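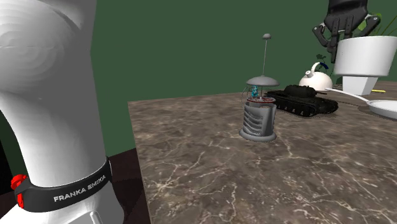

The simulated copy of our cell took me most of October to get right, and the part that ate the time was the gripper offset. I run it on a workstation in the Nirkedbridge office, and every pose I try on the real arm goes through it first. The fingertip was ending up 6 mm lower than the planner thought, so anything tall on the table was at risk. I keep the French press in with its plunger all the way up for that reason, and I stopped the arm with the gripper hanging over the left side of the white planter to check the gap by eye.

The cause was dull. I had two mounting plates in the model, one from the old Cidetti file and one I added later, and both were being applied. Deleting the first one fixed the height. After that I reran the whole pose list, 3,218 of them, and went through the ones flagged for contact. Most were the fingers against the pan handle or the kettle. A few were the elbow against the base, and those I took out of the list for good.

The wall and floor are plain colors and I'm leaving them that way. The marble pattern on the table stays too, although it slows rendering a bit.

Still to do: joint limits. The ones I have came from Kravets, the config tool I used on the last cell, and they are tighter than they need to be at the wrist. I also want to save the table layout as its own file so I can swap it without touching the arm.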